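The Uvlow Deposit

Notice to residents of Clendcombe House, second floor

Residents are informed that the personal effects of the late Mrs. Jernier, formerly of Room 47, have been sorted in accordance with the rules of the House. Furniture has been returned to the Sarmiento family, who lent it. Clothing has been given to the laundry for washing and will be offered in October to any resident in need of it. Books have been placed on the landing.

One item remains. It is a pink hairbrush, and it was found in a black mesh pencil cup on the white table. No pencils were found in the room. The inventory was prepared by Shiela Aquino, Assistant Registrar, who has entered the brush as No. 18 and the cup as No. 18(a), and who has asked that the two be kept together.

Under Rule 6, articles of grooming are to be discarded when a room is vacated. The Registrar's office approved the disposal of No. 18 on the day the inventory was received. The Assistant Registrar did not carry out the disposal. She was asked for her reasons in writing and supplied them on one sheet of paper, which is attached to the inventory and may be read at the front desk during office hours.

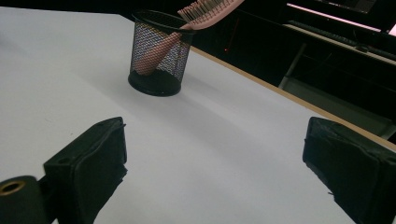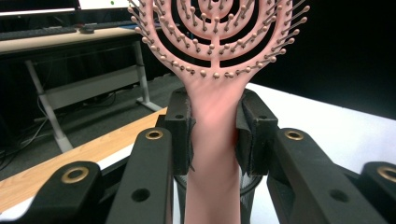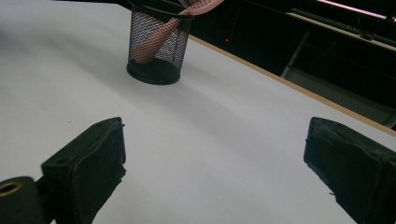
Photo credit: Clendcombe House, Office of the Registrar. Inventory of Room 47, item 18.

The statement of the Assistant Registrar reads as follows.

"I was assigned to the second floor in my first winter at the House. Mrs. Jernier was then still taking the ferry to Uvlow to visit her sister, and she was required to sign out at my desk. She signed with care and always asked whether her hair was straight at the back. I told her that it was. On two occasions it was not, and I came around the desk and fixed it with that brush, which she carried in her coat.

"When the ferry stopped running she continued to come to the desk. There was nothing for her to sign. I opened the book to a clean page and she wrote her name, the hour, and the word Uvlow. She then sat on the bench until lunch. Afterward she signed herself in. I have counted these entries for the purpose of this statement and there are 600. They are false entries and I made no correction to any of them.

"The brush was kept in the cup so that she could reach it from her chair. I request that it not be discarded until the book is full."

The Registrar has considered the statement. The sign-out book is the property of the House and may not contain false entries. It has been pointed out, however, that no rule defines where Uvlow is, and that a resident who declares she has gone there cannot be shown to have been elsewhere. The entries have therefore been allowed to stand.

The book holds 775 lines, and some 18 of them are still blank. It will remain open at the front desk. Any resident of the second floor may sign out to Uvlow and is asked to write clearly, giving the hour of departure and the hour of return. The bench is available until lunch.

Items 18 and 18(a) will stay on the table in Room 47 until the last line has been used. The door will be left unlocked in the mornings. Residents may borrow the brush before signing out and are asked to put it back in the cup.

Issued by the Office of the Registrar, Clendcombe House, 15th February

Added below in pencil, in the copy on the second-floor landing: Gone to Uvlow, 9:40. Back for soup.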